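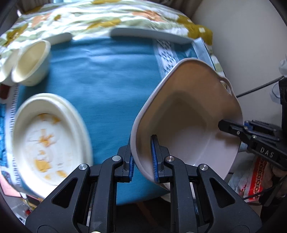

Care of Cricket Clothing and Equipment at Home

By Lilibeth Malabanan, Equipment Office, Zelledden Cricket Club
02/01/2026

The following guidance is provided to playing members and to the parents of junior players. It covers the washing of whites, the cleaning of pads and gloves, and the storage of bats between matches. It replaces the sheet previously issued with club shirts. Where a manufacturer's label differs from the advice given on this page, the label should be followed.

Before washing

Clothing should be taken out of the kit bag on the same day it is worn. A damp shirt left folded in a closed bag will develop mildew, and mildew marks on white polyester are seldom removed completely. Members who cannot wash their clothing that evening should hang it where air can reach both sides.

Empty all pockets. Tissues, tape, and chewing gum wrappers account for a good share of the damage reported to this office. Shake loose grass and dried soil from trousers outdoors, and brush the seams with a dry nailbrush. Mud should be allowed to dry before it is brushed. Brushing wet mud pushes it into the weave.

Close zippers and fasten hook-and-loop tabs. An open tab will catch on knitted fabric and pull threads, most often at the collar and cuffs.

Grass stains

Work a small amount of liquid laundry detergent into the stain with the fingers and leave it for two hours. Rinse with cool water and check the result in daylight. If green remains, repeat the treatment before the garment goes into the machine. Heat sets grass stains, and a garment that has been through the dryer with the mark still present may keep it.

An enzyme detergent is suitable for most cricket trousers. It should not be used on the wool sweaters issued to senior players. Chlorine bleach is not recommended for any club clothing. It yellows polyester over time and weakens the elastic at the waist.

Red ball marks

The red smear on the front of a bowler's trousers is a mixture of dye, wax, and leather finish, and water alone has little effect on it. The wax should be dealt with first. Place a paper towel under the fabric, apply a little dishwashing liquid to the mark, and dab from the outside edge toward the middle. Change the paper towel as it picks up color. When no more color comes away, rinse and then treat what is left as an ordinary stain.

Old marks may only fade. Mariann Vörös, who looks after the second-team clothing, sets aside one pair of trousers for net practice so that match trousers are spared the worst of it, and members may wish to do the same.

Soaking

Heavily soiled whites benefit from a soak in a clean basin, tub, or utility sink. Dissolve the detergent fully before the clothing is added. Undissolved powder can leave patches that resemble fading. Keep the garments under the surface and turn them once or twice during the soak. Colored items, including caps and training shirts with printed names, must be soaked separately.

Do not leave metal items in the soak. Belt buckles and safety pins can rust, and a rust spot on white cloth is more difficult to treat than the soil it came in with.

Machine washing

Turn shirts inside out to protect the badge and number. Use the normal cycle for trousers and the delicate cycle for shirts with heat-pressed lettering. Fabric softener should be omitted, as it coats the fibers and reduces the ability of the shirt to carry moisture away from the skin.

Wool sweaters are washed by hand in cool water with a wool detergent, pressed between towels, and dried flat. They must never be wrung or hung from the shoulders. The older sweaters, with "1903" embroidered beneath the badge, have a loosely worked crest, and a piece of thin cotton tacked over it will prevent snagging.

Caps

The club cap has a stiffened peak and should not be machine washed. Wipe the sweatband with a cloth dampened in soapy water, then with a second cloth dampened in plain water. Allow the cap to dry over an upturned bowl of suitable size. Baggy caps may be stuffed with a towel to hold their shape.

Batting pads and gloves

Pads are wiped down with a damp cloth and mild soap. A melamine sponge will lift ball marks from the face, though it should be used lightly – the outer layer is thin and can dull. Straps collect sweat and may be scrubbed with a soft brush. Stand the pads upright and apart from each other until dry.

Gloves should not be soaked. The leather palm stiffens as it dries and may split along the fingers. After play, open the wrist straps and leave the gloves palm up in a ventilated room, away from radiators and direct sun. A palm that has already become stiff can be worked gently by hand, with a very small amount of leather conditioner. Inner gloves, being cotton, can go in with the whites.

Tania Haque, the junior coordinator, asks that children's gloves be marked inside the wrist strap in permanent ink. Initials on the outside wear off within a few weeks of practice.

Helmets

Remove the liner if it is designed to come out and wash it by hand. Wipe the shell with plain soapy water only. Solvents, including nail polish remover and adhesive removers, can weaken the shell without leaving any visible sign. Check the grille screws for rust when cleaning. A helmet that has taken a hard blow should be retired in accordance with the manufacturer's advice, whatever its outward condition.

Bats

Wipe the blade with a dry cloth after play. If the toe has become wet, stand the bat handle down until it is dry. Natural-faced bats are given a light coat of raw linseed oil on the face, edges, and back, and are then laid flat overnight. The splice and handle must be kept free of oil. Bats fitted with a protective face sheet are oiled only on the exposed wood.

A bat should not be kept in a car, boiler room, or attic. Willow dries out in warm air and becomes brittle. A bedroom closet or an interior hallway is satisfactory.

Rubber grips may be cleaned with warm soapy water on a cloth. Replacement grips can be fitted at the clubhouse by Mark Anthony Estrella on practice evenings in April. Members should bring their own grip and remove the old one beforehand.

Storage between seasons

All clothing should be clean and completely dry before it is packed away. Body soil that cannot be seen in the fall will often show as yellow patches by spring. Cotton storage bags are preferred to plastic ones. Cedar blocks may be placed with wool sweaters but should not rest directly against the cloth.

Kit bags are emptied, vacuumed along the base seam, and left unzipped. Spikes should be removed from shoes, and the threads cleaned with an old toothbrush and given a trace of petroleum jelly before the spikes are replaced.

Club-owned equipment must be returned clean to the Equipment Office. Questions concerning the care of a particular item may be left in writing at the clubhouse desk, marked for the attention of Ariel Talavera.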